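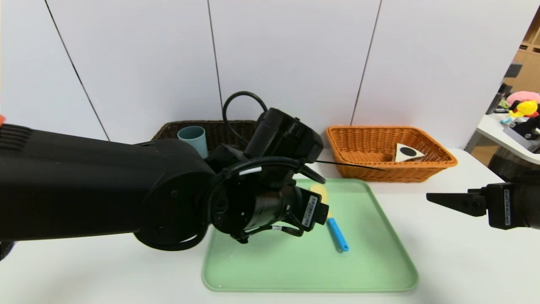 ## 双臂分拣课题:左手夹薄柄餐具总是夹偏,是标定问题还是示范数据问题?

**Brayan Usuga** 发表于 2018年11月4日,星期日

我们是职业学院机电专业的,六个人一组,课程项目做双臂桌面整理。任务不复杂:托盘里放一件厨房小工具,左臂把它夹起来,放进托盘后面的筐里,右臂在旁边待命,等左臂退开以后再去处理筐里的东西。筐有两个,深色的放杯子一类,橙色的放玩具食物和餐具。控制程序用的是学校自己维护的一套框架,叫 Stavix,估计外面用的人不多,所以我尽量把问题说得和软件无关。

现在的情况是,杯子和玩具都能夹,成功率可以接受。一换成那把蓝柄、浅黄色头的铲子(也可能该叫勺子,组里叫法不统一),左爪就老往浅黄色的头那边靠,落点偏左,夹不到柄上。有时候夹住头的边缘,一抬就滑掉。有时候干脆压在托盘上,驱动器报过流,整个流程停下来。

已经试过的:

- 重新做了一遍手眼标定,残差比上次小,落点还是偏。
- 把夹爪闭合力调大,滑落少了一点,但过流更多。
- 托盘往右挪了一点,偏差跟着变,但没有规律,至少我看不出规律。
- 换过一次夹爪指尖的胶垫,没区别。

示范数据是两个人轮流遥操作录的,铲子这一项一共录了31条,其中有多少条是夹柄、多少条是夹头,当时没有记。杯子录得比这个多得多。

六月份上一届做同样的题目时用的是木勺,据说没出过这种问题,不过他们的记录只剩一份幻灯片,查不到参数。

课程验收要求连续做完一轮,中间不能人工碰桌上的东西。我想知道应该先查哪里。再录数据要预约机时,一次只给半天,所以不太想盲目重录。

---

**Arnulfo Agudelo**

换个大一点的夹爪就行了。我们以前做搬箱子也是老滑,换了以后没事。

> **Brayan Usuga** 回复:夹爪是固定配置,课程规定不能换,指尖形状也不能改,只能换胶垫。

> **Arnulfo Agudelo** 回复:那就把力再调大。

> **Brayan Usuga** 回复:正文里写了,调大以后过流更多。

---

**Sheyla Londoño**

带过两年类似的课,按我会查的顺序写。

**先把标定和策略分开。** 你现在所有测试都是让整套程序跑,偏了也不知道是谁的责任。关掉策略,在托盘平面上贴几个小十字,四角加中心,手动给坐标让左爪尖去点,每个点去三次,用尺子量误差。如果每个点都准,标定就可以放下不管。如果四角误差方向不一样,多半是相机支架松了,或者标定板当时只放在桌子中间,边上是外推出来的。残差小说明不了太多,残差只反映你采样的那些位姿。

**再看高度。** 薄的东西对高度很敏感。杯子差几毫米照样能夹,铲子柄平放在托盘里,差一点就是压盘或者夹空。你们的托盘有边、有厚度,桌面高度是不是直接拿来当托盘底面用了?过流停机很像这个原因。给下探加一个最低高度限制,限制值用实测的托盘底面,不要用桌面减一个估计值。限制加上以后过流还在,再去看力的参数。

**然后看录像。** 31条看一遍用不了多久。建一张表,四列就够:

| 列 | 填什么 |
|---|---|
| 操作者 | 谁录的 |
| 接触位置 | 头、柄、头柄交界 |
| 柄的朝向 | 左下、右下、正对、横放 |
| 结果 | 放进筐、掉落、中止 |

两个人习惯不同是很常见的。一个人喜欢夹头,一个人喜欢夹柄,混在一起训练,出来的落点可能在两者之间晃。你说偏差没有规律,我会优先怀疑这一条。如果真是混的,先只用夹柄的那部分重训,数据少也先试,当对照。

**反光。** 浅绿色的托盘表面光滑,顶灯一照会有一层柔的反光,浅黄色的头放在上面,和背景的亮度差可能不大,蓝柄反而清楚。如果你们前面有检测或者分割,把中间结果存下来看,别只看最后的动作。遮挡也要看,左腕从左边伸过去的时候,托盘左半边和铲子头的一部分从头部相机里是看不到的。夹柄就好很多,柄在右下方的时候基本露在外面。

**线缆。** 左腕外面绕着一圈粗线,下面还吊着一束细的。手腕转到某些角度,线会绷住,末端被拽一点点,空载时看不出来。做法是让左臂按夹铲子的姿态走一遍,停在最低点,用手轻轻托住线,看爪尖动不动。动了就重新留余量再扎。扎带别扎在关节两侧,中间要能活动。

重录放在最后。要录的话,事先把规则写在纸上贴到操作台旁边:只夹柄,夹在柄的中段偏头的一侧,朝向每录几条换一次,失败的也保留但要单独标记。

> **Brayan Usuga** 回复:点十字做了。中心和右边两个角都准,左上和左下偏,方向都是往左。托盘高度确实是拿桌面当底面用的,这个是我写的。录像今晚看。

> **Sheyla Londoño** 回复:左边两个角偏而右边不偏,标定时左侧采样可能太少。补几个左侧位姿再解一次。高度先改掉。

> **Brayan Usuga** 回复:录像看完了,夹头的有13条,几乎都是同一个人录的。那个人是我。

> **Sheyla Londoño** 回复:先把这13条拿出去,重训,别的都不动,跑一次。标定下一步再补。一次改两样就又分不清了。

---

**Jucélia Rezende**

上面说得很全了,补充两点,都是我们组在 Sotelo 杯校内赛上吃过亏的。

第一,右臂的待命位置。你们右爪如果横着停在桌面上方,指尖朝左,离橙色筐不算太远,左臂放完东西往回撤的时候要确认路径不交叉。我们当时没撞,但是安全区判定触发了,左臂减速,减速以后轨迹和示范对不上,看起来就像夹取出了问题。查日志里有没有减速标志。我们是在第2776行才翻到第一条,前面全是正常的,所以一直没往那边想。建议直接搜关键字,别从头看。

第二,放进筐里也要单独测。橙色筐是编织的,口大底小,铲子比较长,斜着搭在筐沿上算不算放好,最好提前问老师。我们那次裁判要求物体不能碰到桌面,搭在筐沿上算成功,但是不同学校不一样。筐里如果已经有那块玩具蛋糕,铲子落下来可能架在蛋糕上,再弹出来。可以固定往筐里空的那一边放。

还有日志文件名里加上操作者的名字,以后少吵架。

> **Brayan Usuga** 回复:搜了,有减速标志,不过都出现在左臂后撤阶段,夹取阶段没有。右臂待命位置往外挪了一些。
>
> 目前进度:去掉那13条重训以后,落点基本到柄上了,偶尔还会偏左。高度改完之后没再报过流。左侧标定等下次机时补做。放筐的判定标准老师还没回。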